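Equipment budgeting for handheld gripper collection

Equipment budgeting for handheld gripper collection is the planning, pricing and purchase of the tools, furniture, power and storage that a robotics group needs before it can record people doing ordinary tasks with hand-held grippers. The grippers are usually the first line on the sheet and the one everyone enjoys discussing. Most of the money, and nearly all of the arguing, goes elsewhere.

Background

Early plans for learning from human demonstration assumed one robot arm per operator, with a price to match. Hand-held grippers let a group put off buying the arm, a saving that many groups announced before they had priced anything else. The operator carries the gripper, a camera on it records the work, and the arm can be bought later by a future budget holder, who is traditionally not invited to the meeting.

The practice of treating the gripper as a small part of a larger purchase is often traced, at least by people who have worked there, to the Wusudville workshop of Trostent, a contract collection firm. Its first plan covered 24 grippers and no chairs. The second plan was longer.

The Trostent sheet

The planning sheet drawn up by Fotini Rallis, then in charge of purchasing, divides spending into capture, props, room and upkeep. Capture covers the grippers, their cameras, mounts and data storage. Props are whatever the operators pick up, press, open or plug in. Room covers rent, floor space, seating, lockers and somewhere to hang coats. Upkeep is the last column and was left blank in the first year, a decision the sheet's later versions describe as "optimistic."

Rallis gave each column its own approval, so that money for door hinges could not quietly turn into money for more cameras. It did anyway, in February, but the paperwork was better.

Grippers and wear parts

A gripper body lasts a long time if it is not dropped, and is priced as if it will not be. The soft parts are another matter. Foam, mesh and finger pads touch every object in every session and are generally bought in quantity. Under the Trostent sheet, pads are ordered in lots of 300, and a set is thrown out after 40 hours of use regardless of how it looks. Operators consider this wasteful. Purchasing considers operators sentimental.

Spare bodies are normally held at one for every 6 in use. Smaller groups tend to skip the spares and buy them later with express shipping, a method that costs more but is charged to a different account.

Props

Household and workshop goods make up the prop budget. Cheap items are bought in duplicate because they break; expensive ones are bought singly and then break. Powered devices need particular care in planning, as each brings its own cord, its own plug and a claim on the nearest outlet. Switches and vents are also harder to handle with a gripper than a plain box of the same size, so a powered prop may use up more session time than its price suggests.

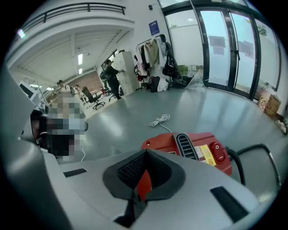
A hand-held gripper near a red device with a rocker switch and a vent grille, in a room with lockers and a clothing rack.

Trostent's rule is that no powered prop may be ordered without an extension cord on the same form. The rule was added after a delivery of appliances arrived in a room with two working outlets, one of them behind a cabinet that had been bolted down the week before.

Room costs

Large open rooms are popular for collection work. They allow several tasks to run at once and make a good impression on visitors. Glass walls add daylight, which is free, and blinds, which are not. A quote that leaves out blinds should be read as a quote for mornings only, or evenings, depending on which way the building faces.

Lockers and clothing racks are often cut from first drafts as luxuries. They return in the second draft, once jackets have begun turning up on the prop shelves and an operator has spent part of a shift folding a colleague's scarf under the impression that it was a task.

Chairs are bought on the advice of whoever has the worst back.

The Bhattacharjee method

An alternative approach, the Bhattacharjee method, starts from the number of usable hours a group wants and works backward to the equipment. It was adopted at the Osasska site by Ashraful Mridha, who found that the target could be met with fewer grippers and more people setting up props between sessions. His first request under the method asked for shelving, labels and a second cart. It was returned with a note asking where the robots were.

Supporters of the method say it exposes idle equipment. Critics say the same thing, with less enthusiasm, as the idle equipment is usually theirs.

Common omissions

Items most often missing from a first budget include chargers, memory cards, cleaning supplies, insurance for borrowed props, disposal of packaging, and the replacement of whatever was standing near the gripper when it was dropped. Training time is sometimes listed as free on the grounds that staff are already being paid.

Sales tax is also forgotten with surprising regularity.

See also

Teleoperation
End effector
Capital expenditure
Petty cash

Last revised 10 May 2025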